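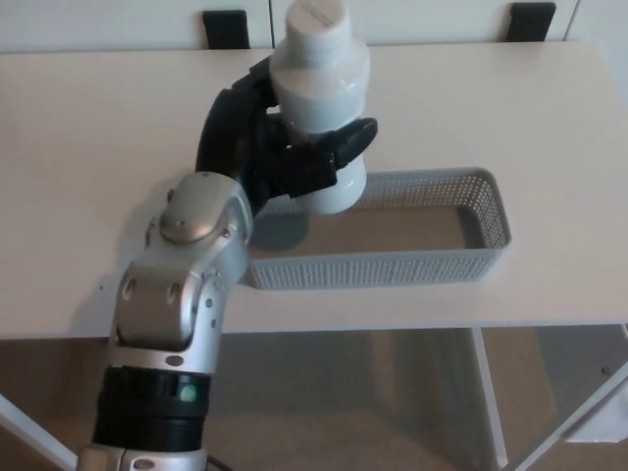
Page last changed: 2018-02-19

Tritutside to buy second-hand arms for bottle handling, keeps new money for grippers

Tritutside has settled its equipment plan for the coming year and will put most of the robotics budget into grippers, spare fingers and cabling. The arms themselves will be bought used where the service record is complete. The plan covers the contract packing work the company does for small makers of cleaning and personal care products, where plastic bottles have to be picked up singly and set down in trays.

The decision closes a review that opened in December. Two suppliers were asked to quote. Flindby offered a new arm with its own controller and a fixed service contract. Rácz offered reconditioned arms of an earlier series, with a multi-fingered gripper priced as a separate line. Tritutside has accepted the Rácz quote for the arms and gripper, and has kept the Flindby quote on file as the basis for a possible later order.

According to the plan, the work was costed from the gripper back. A white screw-cap bottle with a shoulder and a narrower neck is a simple shape, but the packing line handles several sizes of it, and a plain two-jaw gripper would need a change of pads for each size. Curved, jointed fingers can close around the middle or upper part of the body and leave the cap clear. The added cost of the gripper is set against the labour of changing and storing pads, and against the floor time lost while the change is made.

The trays were also looked at. The perforated plastic baskets now in use are shallow, with a low rim, and the arm needs little lift to bring a bottle over the side. They will be kept. A proposal to replace them with moulded trays, with a pocket for each bottle, was dropped from the budget after the tooling charge came in higher than the trays were expected to save.

The first order is for two arms, each with a gripper, and a shared set of spare fingers. Delivery is to be staggered, with six weeks between the first arm and the second. The company wants the first unit set up and signed off before the second is unpacked, so that any change to the mount or the cable run can be made once and copied.

Installation costs take up more of the plan than in earlier years. The previous budget listed arms and controllers but left benches, guarding, power and data cabling to the general maintenance account, where they were hard to trace afterward. These items now sit under the same heading as the arm they serve. Table height is fixed in the specification, as is the distance from the arm's base to the front edge of the work surface. Light metal-legged tables may be used for trials in which the arm stands on its own base and the table carries only the baskets and product. For production, the table must be fixed to the floor – the plan allows for this in the fit-out line.

Flooring is treated as a separate matter. Trial rooms with carpet are accepted for testing at low speed with empty or part-filled containers. Production cells will go on sealed concrete, and no money has been set aside to convert a carpeted room.

Software is to come from Tretis, which already supplies the company's stock and labelling system. The Tretis licence is priced by cell, not by arm, and a second arm added to an existing cell does not raise the yearly fee. This affected the layout: the two arms will share one cell, with the baskets fed between them. If the arms were placed in separate rooms, the licence cost would double and a second safety assessment would be required.

The plan holds back 20 per cent of the total as a reserve. Up to 8 per cent may be spent by the site without further approval, on parts that wear or break in normal use. Finger pads, gripper cables and joint seals are named in the list. Anything else drawn from the reserve must go through the usual purchasing steps, including a second quote where one can be had.

Reconditioned equipment brings its own conditions. Each arm must arrive with a record of running hours and a list of the joints that have been opened or replaced. Covers and cap screws are to be checked on receipt, and any cable leaving the base must be new. Rácz will carry the cost of return freight if an arm fails its acceptance run. The acceptance run itself uses Tritutside's own bottles and baskets – the supplier's test pieces will not be accepted in their place.

Staff training is budgeted for line operators as well as the maintenance group. Operators will learn how to stop and restart the arm, clear a dropped bottle and swap a full basket. Finger replacement and joint work stay with maintenance.

The plan does not set a date for further orders. A review of running costs will follow once both arms have been in service long enough to give a full set of wear figures for the fingers, and the Flindby quote will be renewed at that point if a third arm is wanted.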